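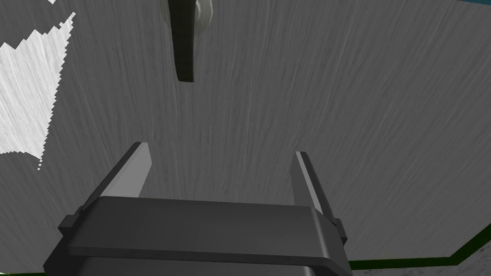 I've been meaning to write up our house rules for simulated gripper work ever since Þórey Ravn asked me for a copy in February and I had to admit that they lived partly on a whiteboard and partly in my head. So, with a pot of tea and a free afternoon, let me have a go!

The first rule is that every run starts with the gripper open. It sounds terribly obvious, I know, but we once lost most of a batch at Sivolthorpe to a start file that had the fingers shut, and I was the one who had written it (sorry again, Griet). Now the script checks the opening before anything moves, and stops if it doesn't like what it finds.

The second is about naming. Each run gets a number and keeps it for good, even if it's a dud. Run 172 was a dud and it's still there, with a note beside it in Meinrad's lovely plain English. I can't tell you how many times I've gone back to that note.

Then there's the question of looks. Jagged edges on a bright patch, a wood grain that's a bit too regular, all the little oddities you get from a renderer: we write them down and leave them in. I used to tidy them up, and I was rather proud of how nice everything looked, until Ívar Bisgaard pointed out (very kindly, over a bun) that my tidied views no longer matched the ones the controller had been given. He was quite right, and I've kept my hands off ever since.

Speed limits come next, and these are the same in simulation as on the bench. People do grumble about this one, because a simulated table can't be dented, but habits travel, and I'd much sooner wait a little longer for a run than have somebody carry a fast setting over to the real arm by mistake.

Last of all, two people read any change to the rules before it goes in. Aksel Lykkegaard has been my second reader on the last 4 and he has never once let me get away with the word "normally". If you keep a list like this yourself, do send it over, I'd love to read it. Ours still needs a proper section on camera views, and I'm hoping to get to that next month.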